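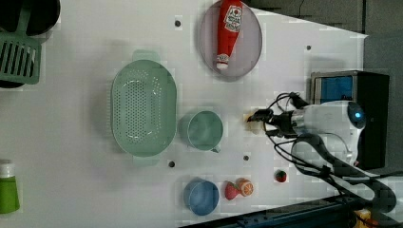
Daniyal Kakakhel says you should always buy the gripper before the arm, and he left that under my last post in capital letters, so I've been turning it over ever since. His reasoning is that the fingers decide what you can pick up, how heavy the whole end gets and which cables you need, and the arm is only there to carry them about. I think he's mostly right (sorry, Daniyal, you're not getting a full "yes" out of me), but when you're spending club money you do tend to start with the biggest number on the page, and for us that was the arm.

We've been in Siston since last September, and I promised I'd write up what we planned to spend and what we spent, so put the kettle on, as this may take a while.

The arm swallowed most of the grant, as we knew it would. What I hadn't properly allowed for was everything that hangs off it. Cables, for a start! I put down £80 for cables and ties and thought I was being generous, and the real bill came to £422 once we'd bought the long ones, the spare long ones and the right connectors from Rastix. The table was £300, and I'd pay it again tomorrow, because it has a rail to fix things to and it doesn't wobble.

The cheap end of the list has been the most fun. We use toy food and ordinary kitchen bits for practice — a colander, a bowl, a cup, a plate — and most of it came out of people's cupboards or the charity shop. I'd tell anyone starting out to collect a good mix of hard and soft things before spending a penny on proper test pieces. A little toy strawberry and a soft banana with its peel hanging open are very different jobs for the same two fingers, and you learn a great deal about what you need to buy next by watching them have a go at the banana and the green mug.

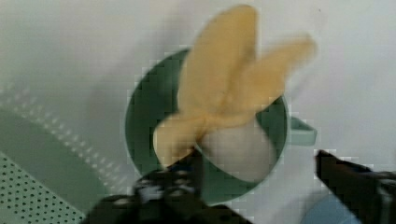

What's on the list for next year

A second set of fingers comes first, and I'm torn between the Zustia pair and the softer ones from Sarmiento. The Zustia ones are cheaper but you have to buy the mounting plate separately, so do check that before you get excited about the price, as I did.

After that I'd like 4 spare fingertips kept in a drawer, a better lamp, and a bit put by for postage, which I forgot completely last time. If you've used either make of finger, do leave me a comment. I'm placing the order at the end of the month and I can still be talked round.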